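Driving Days at Milgate: Frequently Asked Questions

Last updated 31 January 2025

We get a lot of mail before each round of driving days, and most of it asks the same handful of things, so we've gathered our answers here. If you've signed up to teach the Vulow how to get itself down a path, welcome! We're so glad to have you, and please don't worry if you have never touched a controller before.

What will I be doing all day?

You'll steer the robot by remote control from one point to another while it records what its camera sees along with every move of your thumbs. Each trip is called a run, and later the robot learns from a big pile of them. A good run is a calm one. Pick your line early, keep a steady speed, and steer the way you would walk if you had a full cup of coffee in your hand.

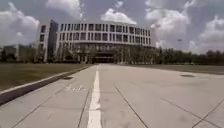 New drivers tend to correct too much, and the robot learns that wobble right along with everything else. If you find you've drifted a little, ease back over a few yards and carry on. We would much rather have a gentle drift and a gentle recovery than a sharp jerk of the stick, and a few of our favorite runs are exactly that.

How many runs do you need from me?

A full set for one route is 300 runs, shared among everyone on the roster, and most people manage 34 in a day with a decent lunch in the middle. If you do fewer, that's perfectly fine. Tired driving shows up in the recordings, so stop when your hands want to stop.

Do I have to stay on a marked line?

Only on the routes where your sheet says so. Open paving is a different sort of job, and many drivers find it harder, as there's so much room to wander. Choose something far off to aim for and hold it.

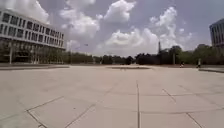
Open paving, with trees and a tall, pale monument beyond.

What if I make a mistake in the middle of a run?

Press the red button on the Zutden controller and the run is flagged, and then just drive back and start over. Please don't try to hide a bad one by finishing it nicely (we've all been tempted!). Flagged runs are kept in their own folder, and we do look at them. Back in October we set aside 260 of them, and going through those taught us a good deal about how to write a better route sheet.

Can I feel it in the controls if the robot bumps over a joint in the concrete?

You may get a small buzz in the grips. It's there to let you know the wheels have met something, and you can drive straight on unless the buzz keeps going, in which case let go of both sticks and wait for your route lead.

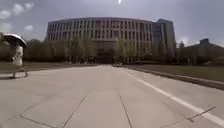 How much room should I give people on foot?

Keep at least 3 yards between the robot and anyone walking, and slow down well before you get that close. If a person's path is going to cross yours, stop and let them go first, even if it costs you the run.

Where do I pick up my controller?

At the MacDonald desk, just inside our front office, any time after you've signed the day sheet. Bring it back to the same desk with the battery still in it, and let us know if a stick feels loose or sticky so we can set it aside before the next driver comes along.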